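Print
E-mail

Workshop notebook - packaging and household sorting
Apr 27, 2018
Entry by Vandana Grewal

Table clearing, second session. The point of today was to get a usable set of rules for a mixed table: food packets, bags inside bags, cartons, and the odd things that land on a table because there is nowhere else for them. Last time we sorted by room (kitchen, bathroom, desk) and it fell apart after ten minutes. This time we sort by what the item needs next.

Groups used:

TRASH - empty wrappers, torn film, scraps
FOOD, SEALED - packets and cartons not opened
FOOD, OPEN - goes to the cabinet or gets closed up first
KEEP, NOT FOOD - rope, sponge, tubes, straps
UNDECIDED - no more than one bag's worth, settled before the end

The basin is for trash only. I wrote this on the board in September and will write it again. If sealed packets go in the basin with the scraps they have to be wiped before they can go on a shelf, and then we are doing the job over.

Working order is front to back. Light things first, because they slide around when the big bags are moved. Snack packets before cartons. Bags last. Tall cartons stay standing at the back until the cloth in front of them is clear, otherwise they get knocked over.

The persimmon cloth stays on for all sessions. It bunches up when a heavy bag is dragged over it, so lift the bags. I lost a good part of the first run to straightening the cloth.
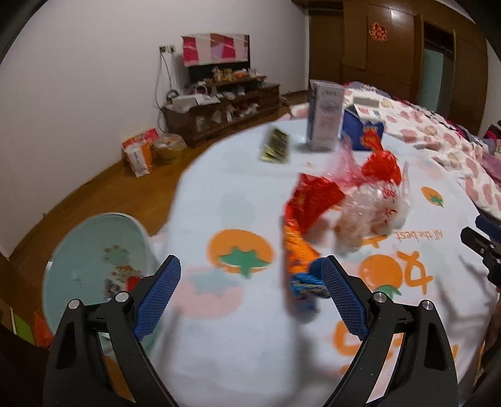
Kushnir: I would drop the UNDECIDED group. In my runs at the Karkeck flat everything tied up in a bag went straight into it, and at the end I had one large bag of smaller bags and still had to open every one. Make people untie the bag when they first touch it and put the contents where they belong.

Fair point for tied bags. I am keeping the group for single items but adding a line to the sheet: a tied bag is opened or left alone, it is not moved to UNDECIDED. The clear bag with the pale filling is a good case. Sorting it by guesswork from the outside saves no time if the guess is wrong.

Notes on particular items:

Crinkled wrappers. Hard to tell full from empty by eye. A puffed-up wrapper takes as much room as a full one. Rule for now is to press it flat before choosing a group. Torn top edge means look inside, then trash if empty.

Rope. Coil it and put it away from the food. It picks up crumbs, and small tubes and packets get lost in the turns.

Sponge. KEEP, but it should not sit against food packets. Goes by the sink.

Small black-and-gold packet. Easy to miss when it lies flat next to bigger things. Do one last pass over the cloth for flat items before calling the table done.

Cartons. Read the label, then shelve upright on the low cabinet. Check first that there is room. The snacks and jars take up space there already and should be moved together before the cartons go over.

Bed. Not a holding area. It is close and it is soft, so things get put on it, and then they have to be picked up a second time.

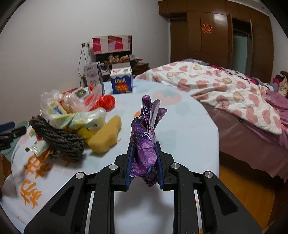 Purple wrapper, with rope, sponge and bags at left.

Sheet changes to make before the next session:
- add the tied bag line
- move "press flat" up to the top, under TRASH
- take out the Vellau color codes, they don't match our groups and I keep having to explain them
- label the basin itself, on the rim

Still open: whether cartons and boxes should be one group or two. A drink carton and a box of packets end up in different places, but on the table they are handled the same way. Leaving them together for now. Kushnir to try it split at Karkeck and write up the result in this book.

Print
E-mail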